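Borrow a towel and stay for a swim: Irkeck baths extend their season into November

15 August 2021

Anyone who has ever stood at the top of the steps at Irkeck open-air baths on a warm afternoon, with the water looking its very best and their towel hanging on the back of the bedroom door at home, will be glad to hear that the baths are going to lend towels to swimmers for the rest of the season. The season itself will be a good deal longer than usual too, as the gates will now stay open until the second weekend in November (in most years they are locked by the end of September, and a sad little day it is for the regulars).

The towel loans start tomorrow and will run from the old ticket window on the Azar Street side, where many readers will remember queuing for a wire basket and a rubber wristband. There is no charge, and you don't need to join anything or fill in a form. Swimmers simply ask for a towel on the way in, use it, and drop it in the hamper by the footbath on the way out. Bath towels and smaller hand towels will both be on offer, and parents with very small children can take two, which will come as a relief to anybody who has tried to dry a wriggling toddler with the one dry corner that's left.
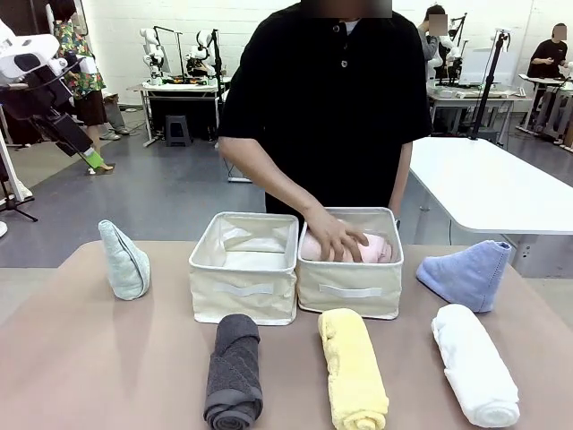
A pink towel, rolled up and pressed into the bin.

Most of the towels have come from people in the town and from the villages along the Jurard road, who were asked in July to look through their airing cupboards. The Biltener guest house, which closed in the spring after a great many years of looking after walkers and wedding guests, gave a large share of its linen as well, and the laundry on Azar Street has offered to take the used ones every evening and have them back by opening time. So there will be no shortage of odd colours and old-fashioned stripes about the place, and if you happen to be handed one with somebody's initials in the corner, please do bring it back, as it was given with a kind heart.

Rolling is the order of the day, by the way. Folded towels slide about and end up on the floor as soon as somebody pulls one from the bottom of the pile, and the shelves behind the ticket window are narrow, having been built for tickets. A rolled towel sits snugly beside its neighbour and can be lifted out without disturbing the rest. Those of us who fold ours in thirds at home, as our mothers did, may take a while to come round to the idea, but it does save a lot of room.

The longer season has been talked about at the baths for years. Cold water swimming has become so popular locally that the early session, which used to draw a handful of hardy souls and perhaps a dog on the bank, had 46 people in it one morning last week. The water was 22 degrees that day, so nobody could call it a hardship, but many of the same faces have said they would gladly carry on as the leaves come down. From October the early session will move back half an hour to make the most of the light, the diving end will be roped off, and swimmers will be asked to stay in for no more than 25 minutes at a time. The changing rooms will be heated and the tea hatch will open every morning, with soup on Saturdays if the cook can be persuaded.

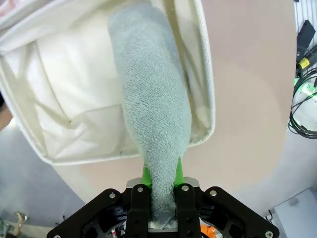

Zuleica Toledo said she had swum at the baths since she was six and had never once managed to leave with everything she arrived with, so she was delighted that something would be waiting at the gate for people like her. She thought a dry towel mattered even more in the autumn than in August, when you can sit on the wall and let the sun do the work, and she hoped that families who had not been down for a while, or who felt a swim meant too much packing and carrying, would give it another go before the winter. She was also very firmly in favour of the soup.

More towels are still wanted, bath size most of all, and they need not be new so long as they are clean and have no holes. They can be left at the ticket window during opening hours or at the laundry until six o'clock on weekdays. Bath mats, flannels and dressing gowns can't be taken, although the thought is appreciated. Entry prices are unchanged, and season tickets already bought will be good for the extra weeks without any need to swap them.

Comments (4)

Poolside Pat
Lovely news! Will the slide be open in the autumn as well or just the main pool? My grandsons will ask me before I've got my coat off.

jurardroad
Took a bagful down on Friday and was given a cup of tea for my trouble. They were short of big ones so have another look in your cupboards everyone.

M. from the hill
Half an hour later in October is no good for those of us who have to catch the Jurard bus. Could one morning a week stay at the old time?

Early Bird
Agree with M. Tuesday would suit me. Very pleased about the heating though, those floors are perishing.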